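Workshop Tips | Layout | Fasteners | Storage | Finishing | Ask the Bench

Last updated: February

Laying Out Small Parts Before Assembly

Most assembly errors on small plastic kits are layout errors. A peg gets lost, a gear is fitted before the pin it depends on, or a part rolls under the plate it belongs to. The notes below cover the work surface, the order of parts on it, and the handling of pegs and pins.
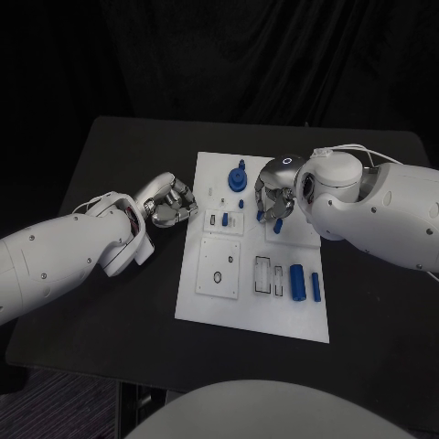
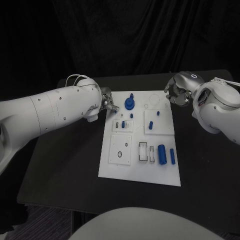
Blue parts and white plates on a white board, black tabletop and curtain behind.

Anselmo Cifuentes
Bench editor, Fostura Workshop Notes

Work surface

Use a rigid board smaller than the table. The board defines the work area, and anything found outside it is out of place. A board 300 mm deep is enough for most kits of this size. Deeper than that, the back row is hard to reach without a sleeve dragging over the front row.

Set the board on a surface of strongly different color. A white board on a black table gives a clear edge under any lamp. Do not use a glossy table; the reflection of the lamp hides pins.

Color contrast

Part color should differ from board color. Blue on white is good. White on white is acceptable for plates large enough to cast a shadow and poor for anything smaller. Tiny translucent pieces nearly disappear on a white board. Either keep them in a dark lid until needed or lay a strip of dark paper along one side of the board for them.

Background matters too. A dark cloth hung behind the table removes clutter from the sight line and stops small parts from being flicked off the back. Use matte fabric and let it reach below the table edge.

Arrangement

Lay parts out in bands running left to right.

Back band: gears, and the pegs that go with them.
Middle band: plates and fixtures.
Front band: whatever is being assembled now.

Keep a finger's width between parts. If two parts touch, one will move when the other is picked up.

Stand flanged parts on the flange. A gear with a wide base and a boss on top is stable that way and can be lifted by the boss. Short pegs with a square-cut end can also stand. Long or tapered pegs should lie flat, all pointing the same way, so a reversed one is noticed at once.

Pegs and pins

Check the fit of one peg before handling the rest. It should enter the hole with light finger pressure and stay upright when released. If it leans, look for flash around the rim of the hole and pare it off with a sharp blade held flat to the plate. Do not sand the peg. Sanding changes the diameter unevenly.

Approach a peg from directly overhead. A sideways reach knocks over the neighbor. When both hands are over the board, each works its own half, and a part that has to cross is set down at the center line and picked up again.

Do not store pegs in their holes between sessions. In a heated shop a tight peg can set in place over a weekend.

Lighting

One lamp from the left or right, low, is better than two overhead. Low light gives every pin a shadow. At my own bench the lamp head sits 30 cm above the table.

Storage

Return parts to the tray in reverse order of layout, front band first. I use the Carretero shallow tray with a felt liner. The Zevau box is deeper and holds more, but pegs migrate under the dividers. Label the lid with the kit number. Mine run to 798 and the unlabeled ones are never identified again.

Comments (3)

Nélida Mansilla
The dark paper strip works. I used the back of an old sanding sheet, grit side down, and it does not slide. What blade do you use for the flash?

Anselmo Cifuentes
A straight chisel blade, fresh. Curved blades dig into the plate.

skostirbridge_81
I disagree on two overhead lamps. With a diffuser on each I have no trouble finding pins, and the low lamp gets in my eyes by late afternoon. Agree about the Zevau dividers. I glued mine down.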